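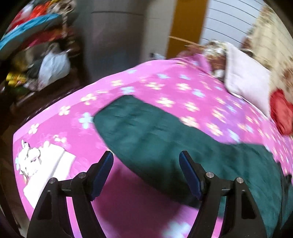 From: Kátia Miranda
To: notetora-collectors
Subject: Re: Blanket episodes, start position and grip depth

Dear colleagues,

Thank you to Valdir for raising the two points quoted below. As they affect all household sites and not only his, I am replying to the full list. I discussed both with Sebastião Rezende before writing, and the wording here may be treated as the current rule until the next edition of the collector handbook is issued in March.

Valdir Damasceno wrote:

> I have finished checking the bedroom material from the Basden homes. Of the 163 blanket episodes delivered, 15 were set aside by my reviewers, nearly all on the same ground. The collector began to close the jaws while the hand was still moving in toward the bed. The policy team has asked us to keep approach and grasp separate, but the handbook says only that the grasp should be "deliberate," and the collectors read that word in different ways.
>
> My second question concerns bedspreads. In many homes the blanket lies on top of a spread that is itself thin and loose. When the pads go in too deep, both layers come up together. Should such an episode be discarded, or may the collector release, flatten the spread and try again within the same recording?
>
> I would also be glad to know whether we are expected to make the bed before starting. Two of my collectors do so and the rest do not.

On the first point, the jaws are to stay fully open until the hand has stopped over the fabric. A pause of one slow breath is sufficient. Collectors who have previously worked with the remote-control station at Wiriya will find this familiar, as the delay on that station forces the same pause. With the hand-held gripper there is no delay, and people naturally reach for cloth the way they would with their own fingers. Please correct this during training and do not leave it to the reviewers.

On the second point, a retry within the same recording is allowed and is in fact welcome. We have few good recoveries with cloth. The conditions are as follows. The collector must open the jaws completely, let both layers fall, and lift the hand clear before the second attempt. The free hand must not enter the view at any time; if the spread has to be flattened, it is flattened with the closed pads. After 3 failed attempts the recording should be stopped and marked "incomplete," but not deleted.

Kelly Bittencourt adds that a fold standing up from the surface is a better target than a flat edge. If the blanket offers a soft ridge or a narrow corner, the collector should go there first, with one pad on each side of it. Pressing straight down on a flat part of fleece tends to bring up the spread as well.

As to the third question, the bed should not be made beforehand. Pillows, cushions and other bedding stay where the household left them, and so do clothes on nearby furniture. The only things to be removed are papers, medicines and anything showing a name or a face. A tidy bed gives us a cleaner recording but a less useful one, and the earlier set collected for the Plukon trial already contains over an hour of tidy beds.

Sites that have collected blanket episodes under the old wording need not repeat them. Valdir's 15 rejected episodes should be sent to Ivone Rangel, who will see whether the grasp can be relabeled by hand. She asks that they be uploaded in one folder, with the reviewer's remark kept in the file notes - please do not shorten the remarks.

One matter remains open. We have not settled whether the episode ends when the blanket is released or when the hand has left the bed. Until Sebastião confirms, kindly keep recording until the hand has left the bed, so that either choice can be made afterward.

Further questions may be sent to this list.

With kind regards,
Kátia Miranda
Collection Standards, Notetora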